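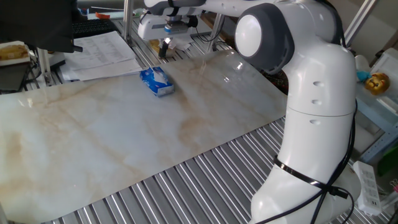 Minutes of the Prunholm Street Tool Library meeting, August 29, 2019, typed up by me (Elsa) from my scribbles, so yell if I've got you wrong. We kicked off with the state of the extension leads, which come back in a knot every single time. Ladan wants them kept the way the black cables are on that white arm, with a strap pulled tight around the lot down low so they stay put against the side. I said fine, but I'd still like them a bit neater than that, as those ones hang pretty loose and loop about near the bottom. Anyway, we agreed on straps. Ladan will buy a roll of the black stuff and cut it up.

Present: me, Ladan Parsa, Wael Younis, Silvia Bartoš. Peter Hubáček came in halfway through item two with a cake (lemon, very good!).

Money. We have $829 in the account, and $303 of that is already promised for the insurance. Wael would love a second pressure washer because the Fernari is booked out every weekend through to October. Silvia thinks we should fix the pump on the old one first. We went back and forth on this for ages and I'll admit I changed my mind twice. Wael is getting a repair quote and we'll decide next time.

Late returns. The tile cutter is still out. I've left two messages and I'm not keen on leaving a third, so Peter is going to knock on the door. Silvia asked about fines again. Ladan and I are against, Wael is for, Peter was cutting cake. Left as is.

Sharpening day. Everyone's keen! Silvia's neighbour has offered his Beneš grinder if somebody can pick it up in a ute. Secateurs, mower blades and kitchen knives only, no chainsaws please, we all remember last year. Peter will do the flyer and print 300.

Other business. The side gate sticks. Wael has a plane and will have a go at it on Saturday morning. The kettle is also on its way out, and I've got a spare at home that I'll bring along.

Wrapped up just after nine. Silvia has the key till next time.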